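Running through the pre-use checklist for the Fostari hand-held gripper kit before we decide on keeping it past August. Vesela wrote the list, the comments are mine (Ermira), and I've been wordy, sorry!

**Unit:** Fostari pair, left and right, on loan from Georgiou
**Asking price:** 2400 for the pair with the case

## Before power-up

- [x] Pivot pins seated, no side play. *All good. The left unit clicks a little when you open it fast, but the pin isn't moving.*
- [x] Blue pads fully glued down. *Yes. I tried to peel a corner with my thumbnail and gave up.*
- [x] No sharp edges on the arms. *Had one tiny burr near the trigger, took it off with 300 grit.*
- [ ] Spare pads in the case. *Nope. The packing slip says 2 sets and I found none, so I've written to Georgiou.*

## Pinch and snag

This is the part I fussed over, because most of what we'd do with these is clothes and bedding, and knitwear is where the old Vunia pair kept letting us down (I still have the sweater).

- [x] Fingers close flat, pads meeting along the full length. *Lovely, much better than the Vunia.*
- [x] Holds a single fold of ribbed knit without chewing it. *Checked on the cream and navy one, on the bed.* 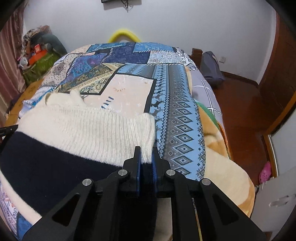
- [x] Pads clean after use. *Some fluff in the ridges, comes out with a dry toothbrush. I'd add this to the daily list.*
- [ ] Fingers clear of the linkage at full squeeze. *Mine are fine, Vesela's gloves are not! She caught a glove tip between the bars twice. Leaving it open until we get the guard Fikeo sells, or she changes gloves.*

## Wear

- [x] 200 open-and-close cycles per unit, then recheck pins. *Done with the radio on. No change on the right, same click on the left.*
- [ ] Wrist comfort after a long session. *Okay for me until lunch, then my thumb gets grumpy. Vesela wants to try it with the strap one hole looser.*

## Where I've landed

Fine to use, with bare hands or snug gloves only. I'd like to keep them, but I'm not signing off on the price until the spare pads turn up and somebody at Georgiou has listened to that click. Vesela, please initial the glove line when you've had another go.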